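Workshop Corner > Desktops and Towers > Parts trays: who else is hooked?

Rerkeo
February 26, 2021
Right, I have to share this one. I've been going on about sorting out how I lay parts out when a tower is in bits, and a grey tray with a place for each piece has completely won me over. CPU in its own square recess, memory in a groove, card stood on edge, and the tower right beside it with the side off. Look at it! 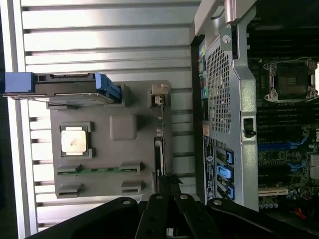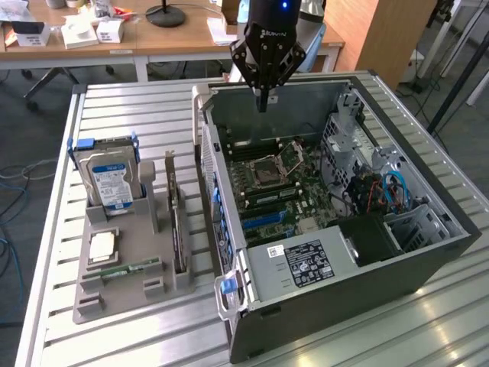
Both from the same bench: tray close up first, then the open tower with the parts holder to its left.

Vondard
Oh that is lovely. I've been using a baking tray and a tea towel for years (don't laugh) and I lose a screw every single time. Is the CPU meant to sit with the metal side up like that? I always worry about what's underneath.

Rerkeo
Metal side up is how I like it, you can lift it by the edges and never go near the contacts. Keep the tea towel for the tea though, static!

Cartwright
Nice tray, but I'm going to be the grump. I don't like that socket sitting open with the frame up. One dropped screw in there and you've got bent pins and a very long evening. I put the plastic cover back on the moment the chip is out, every time, even if I'm only popping off to fill the kettle.

Ruver
Bit strict, Cartwright! If you're swapping the chip straight over there's no point faffing with a cover. I've done 19 of these big workstation towers since August and never hurt a socket.

Cartwright
And I'd done more than that before I hurt my first one. The replacement board was £310. I've still got the old one on the shelf to remind me.

Ruver
Ouch. OK, fair, that would change my habits too.

Vondard
Can we talk about the blue bits? I love a case where everything you're meant to grab is blue. The latches by the card slots, the rails on the hard drive, you hardly need the manual. My old beige thing had a drive held in by four screws, and you could only reach two of them!

Rerkeo
Yes!! Drives on rails are the best thing about these. The one in the second picture is stood up in the rear slot of the holder with its rails still on, so it's ready to go back in.

Ruver
Only thing I'd change is the drive. I'd lay it flat. Standing up it's one elbow away from the floor.

Rerkeo
I go back and forth on that. Flat takes up such a lot of room. Maybe a deeper slot? Has anyone got a drawing for a tray with room for two drives? I'd happily pay up to £40 for one printed.

Vondard
If you find one, get two. The baking tray is going back in the kitchen.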